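4. Session Rules

The checklist in Section 3 covers the machine. What follows covers the room and the people in it, which is where most of our reports came from. Between August and the freeze of the rule set we logged 42 reports at the Venholm site. None were injuries. Most were small: a table shifted between runs, a strap left where someone walks, an operator reaching in to straighten an item while the arm was still live.

4.1 Work area

Rule 1. Tables are set before power goes to the arm and are not touched after. If a table has to move, arm off, then move, then log it. 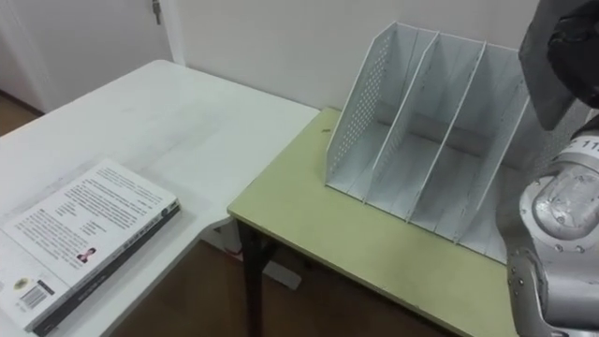 Rule 2. One task item per surface where possible. Items not used in the run can stay on the table but not inside the reach zone, and the reach zone is drawn on the session sheet. Operators disliked this one at first. Paula Munteanu's group wanted the zone taped on the table top instead; we tried both and kept the sheet, mainly becuase tape edges lift and then catch on things.

Rule 3. Fixtures such as file holders are checked for sharp edges and for rocking. A holder that rocks gets swapped. Thin metal dividers are treated as a pinch point for the fingers, the robot's and ours.

Rule 4. Hand approaches from above or from the side, at the low speed setting, until the first contact has been logged. After that the operator may raise the speed one step.
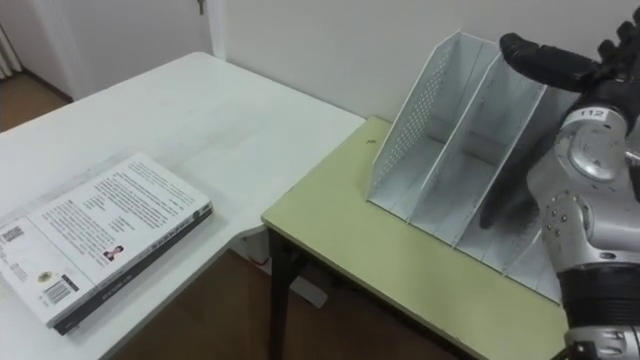 4.2 Support and tether

Full-size humanoids stay tethered for the whole session, standing tasks included. The Wolura draft allows the tether to come off once 100 clean runs have been logged. We don't follow it on that point. A standing fall with an arm stretched out over a table is a different thing from a walking fall, and our run count says nothing about it.

Hook and strap are checked by hand at the start and again after any break. Straps not in use go on the wall, off the floor. Same for cables: routed away from the feet and from the side where the spotter stands. This was the rule most often broken, 19 of the 42 reports. See Figure 4 for a session with the tether on and the hand over the back table.

Spotter stands clear of the rope line and holds the stop button. Holds it, not near it.

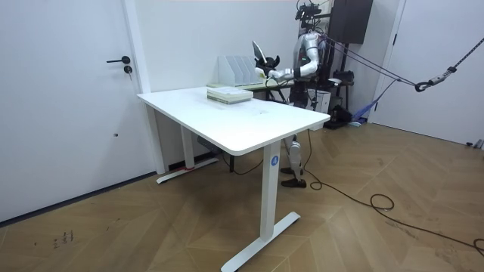
Emese Vass objects to the last point. In her comment on the draft she writes that a spotter with one hand on the stop for a whole session gets tired and slow, and that a foot pedal would do the job better. She also asks why the rule says nothing on how long a spotter may serve before a swap. Both fair. We added a swap at every battery change; the pedal is still open, Octavian Pascu is testing one on the Katayama rig.

4.3 Held objects

Anything gripped counts as part of the arm. So the reach zone is measured from the far end of the object, and a tall sheet or booklet makes it bigger. Operators don't take an object out of the hand. The hand sets it down, the arm goes to rest, then a person may pick it up. If the grip fails and something drops, it stays where it fell until the arm is at rest. Some 2000 grasps were run under this rule and we saw no need to loosen it.

Figure 4. Object held upright over the back table, tether attached.

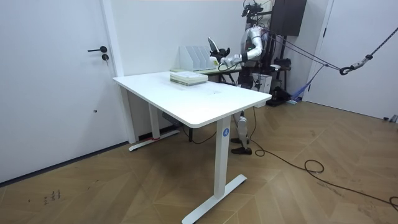
Last changed: Nov 5, 2020

4.4 Logging

One sheet per session, filled in during, not after. Fields: operator, spotter, tether check, table layout, items, stops. Every stop gets a line even if the reason is "not sure". Sheets from the Sakirwood site that were filled in afterward had noticably fewer stops on them, so we left those out of the counts in Section 5.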